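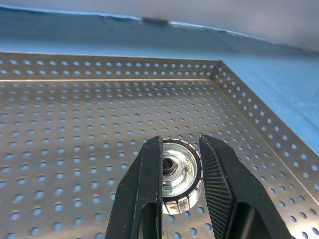 A reader at Endwood wrote in to ask whether an operator has to be good at video games before taking the controls. No. Most new operators are recording usable demonstrations after 20 practice runs.

Products Teaching Kits Support FAQ Contact

Support > Teaching by Demonstration > FAQ

Should I guide the arm by hand or use the remote controller?
Hand guiding suits slow moves with plenty of clearance. For picking small metal parts out of a tray, use the Ellora controller. Your hands stay out of the wrist camera's view, and the grip command is recorded along with the motion.

How many demonstrations does a task need?
It depends on how much the part position varies. Our longest pick-and-place set at Sternetti has 1,015 demonstrations. A fixed pickup point needs far fewer.

Should I delete failed grasps?
Keep them if you recovered and finished the task. Delete the run if you dropped the part and stopped there.

How should I approach a round part?
Come in slowly with the fingers open, center the part between them, then close. Pause for 2 seconds before lifting. Operators who skip the pause tend to teach the robot to lift early.

Can several people record the same task?
Yes, up to 4 per project. Agree on the approach direction first.

Does the Iglesias gripper need recalibrating between sessions?
Only after you change the finger pads. Run the open/close routine from the Setup menu before recording again.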